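Handout 7: Visit to the Clilley robotics lab

Read this before the visit in November. Bring it with you, along with something to write on.

**Getting there.** The lab is on the second floor of the Staniforth Building. Sign in at the front desk and wait by the stairs. Alfie Bloxham will take the group up at 10:00. There are 29 of us, so we go in two halves and swap after the break.

## What you will be shown

1. **The arm.** Watch one full pick and place from behind the yellow line. Note where the arm slows down.
2. **The control desk.** The Trandley software logs every joint position. Ask to see a log from a failed pick.
3. **The simulator.** The lab tries each new task in simulation first, with 500 runs for a simple pick and 1000 when there is more than one object on the table. The view is from the wrist, looking out past the two fingers. In the tabletop task there is a gray tray between the fingers and a blue crate off to the right. Pay attention to how much of the tray the gripper hides, and think about what a second camera would add.

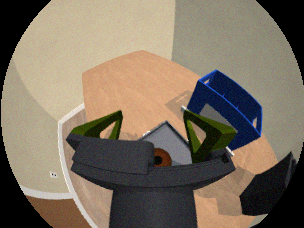 4. **Questions.** Fifteen minutes at the end. Last year's group ran out of time, so pick your best one.

## To hand in

One page, typed. Cover these points:

- one thing the wrist view shows well and one thing it hides
- one difference you noticed between the simulator and the real arm
- a short answer to the grip force problem from the Vultville reading

Leave it in the box outside my office by noon the day after the visit.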